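3.2 Finger pads and cable routing

I'll admit we picked the drawer task because it looked easy. You hook a handle, you pull, you're done. It ended up being the task where the two sets of finger pads differed most, so it gets its own section (the controller stayed the same throughout, and so did the arms). We ran the stock pads first and then the longer Fetach pads, with 95 pulls per set, and we kept the gripping force low because I really didn't want to snap a handle!

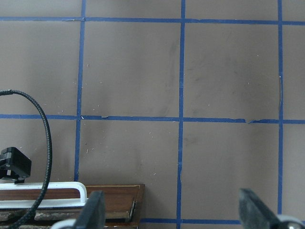
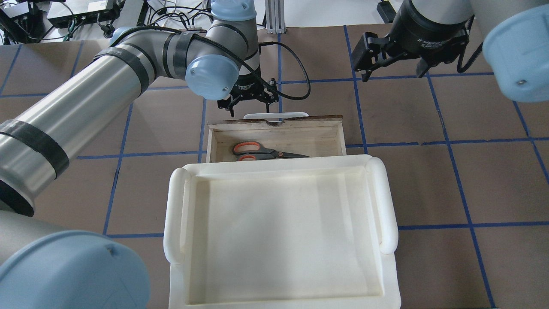
Figure 4. The taped work surface from two cameras.

Camera placement turned out to matter more to me than pad length, and I went into this caring mostly about pads. The wrist camera is great up close, but it only knows about whatever the hand happens to be pointed at. The head camera is the one that gives you the whole job: in Figure 4 it has the open drawer with the scissors inside, the white tray in front, and both arms, while the wrist view gets both fingertips and a good stretch of blue tape. It also gets the cable, looping right through the left side of the picture. I lost a fair bit of September to that kind of thing, since our Hakim tracker likes dark curvy shapes and will happily call one an edge. We ended up masking that region by hand for the stock pads and again for the Fetach ones. The tape lines gave us a handy reference for both views, even where the strips are a little ragged, and we refit them every 3000 control steps. With the mask on, I'd pick the longer pads for handles and the stock pads for pretty much everything else.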